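Workshop Tips: Looking After the Gripper on a Table-Side Arm
Ylva Myklebust, Tuvville
April 9, 2023

These notes cover one arm working beside a dining table, handling cups, cutlery and metal bowls. The same routine should suit most small arms with two fingers.

Start with the cable. Leave enough slack behind the gripper bracket for the wrist to turn all the way both ways. Move the arm by hand with the power off and watch the loop at each end of the turn. If it pulls tight, give it more length before you clip it down.

Set the grip force on a steel bowl. Close the fingers on the rim, lift a few inches, tilt, and hold for 64 seconds. If the bowl creeps, raise the force one step and try again. Keep other dishes well clear while you do this.

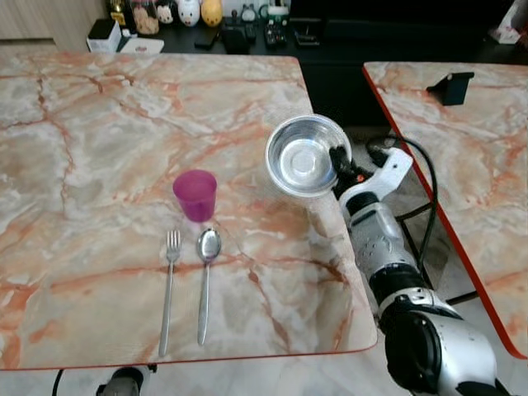

Steel bowl held by the rim, cup and cutlery on the table.

Next, the fingers. Wipe them with a damp cloth after each session and let them dry. Grease sits in the grooves, so use an old toothbrush there - no solvent, it softens the coating. I check the coating every 288 cycles and write the count on a strip of tape on the base. Look along the inner edges and the top ridge first. Light scuffs can stay. Chips that catch a fingernail should be sanded flush with fine paper. 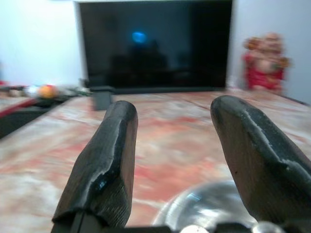
How often should the fingers be replaced?
About 1,000 cycles is what I get from a pair in kitchen work. Change both at once, even if only one looks bad, or they will close off center.

Screws last. Snug the bracket screws by hand in a cross pattern, then go over them again after the first day of use. I keep 2 spare sets in a jar, one from Stidum and one from the hardware store in Flitley. Both fit. Run the zero routine after any finger change and repeat the bowl test before going back to glassware.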